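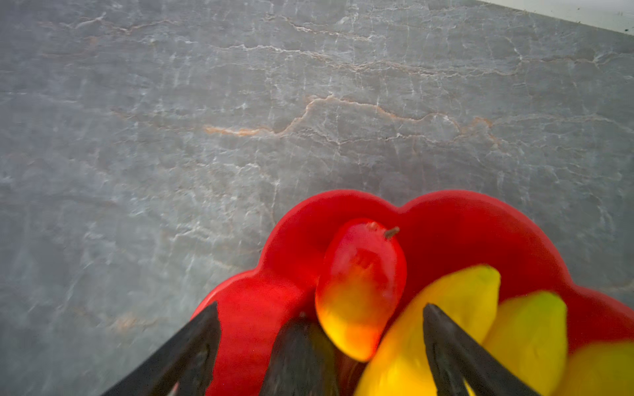

Mango in the red bowl, on the gray counter

Subject: Re: [Skasstead kitchens] gray marble and fruit, yes or no?

Hi all,

I've been meaning to answer this one for a while and finally have a cup of coffee and a quiet kitchen, so you're getting the long version. Earlier message first:

> We're down to two samples for the counter and I keep going back to
> the gray marble with the veins. My sister-in-law says I'll be sorry
> the first time somebody leaves a cut lemon on it. We are a fruit
> household, there's always something ripening by the stove. Does
> anybody on the list live with marble AND a fruit bowl? Do you keep
> the bowl on a mat or a board or what? Also, does the gray make the
> whole room feel cold? The kitchen faces north and I worry.

We do live with both! We've had ours for six years and I'd pick it again, though I'd pick it with my eyes a little more open.

On the cold question first. I worried about that too, and what settled it for me was the rust-colored vein. Most of the slab is blue-gray with thin white lines wandering all over it, and then there's this one orange streak that wiggles across and throws off little branches. The yard (we went to Lozano, out past the feed store) had it leaning in the back and the man was almost apologetic about the orange. I loved it right away. My husband wanted the plainer piece next to it and we went home and argued through an entire dinner. Anyway, if your sample is only a little square, please go look at the full slab before you decide, and take a piece of fruit or a dish towel or something else with color in it and set it on top. It changes the stone completely. A red bowl on that gray is about the most cheerful thing in my house in December, and my kitchen doesn't get much sun either.

The bowl in my photo is the one with the wavy rim, like a big flower. I bought it at Novlow when they were clearing out the back shelves and it has held every kind of fruit we eat. Right now it's mango time. I let them sit out until they give a little when you press near the stem, and I go by the feel and the smell much more than the color, since I've had gorgeous red ones that were hard as a baseball inside. Once they're soft they go in the fridge and we try to get to them within a couple of days. Don't pile them up if you can help it, the bottom ones bruise.

Now the lemon. Your sister-in-law is right, I'm sorry to say. Lemon juice, vinegar, tomato, wine, any of that will leave a dull spot on polished marble if it sits, and it isn't a stain, so scrubbing won't do a thing for it. We have two of those spots by the sink, both from the first summer. I stopped seeing them after a while. All my cutting happens on a big board now and I wipe up right after with plain water and a drop of dish soap. No vinegar sprays! I'd been using one for years on the old laminate and had to retrain myself.

Whole fruit is no trouble at all. I don't use a mat under the bowl, but I do pick it up and wipe under it when I wipe everything else, and I go through the fruit every morning for anything going soft. A leaky peach will find its way out of the bowl sooner or later.

We seal once a year. I used to pay to have it done ($149, which stung) and then somebody on this very list mentioned the Destidis wipe-on kind, and I've done it myself ever since. It takes me 22 minutes plus the waiting. Clear the counter the night before, you'll find crumbs from another era behind the toaster.

One thing I'd ask the yard about is a honed finish, meaning not shiny. My neighbor has it and the lemon spots hardly show on hers. If we ever do the little counter by the back door I'll go that way.

Write back and tell us which sample won, and whether your sister-in-law is speaking to you. And if anyone has a good way to use up mangoes that isn't salsa or a smoothie, I'm all ears, we're about done with both over here.

Recent messages on this list

Re: drawer liners that stay put
Butcher block next to the stove?
Re: Re: what to do with too many plums
North-facing kitchens, paint colors
Re: sealing grout before the holidays
Looking for: deep single sink, used is fine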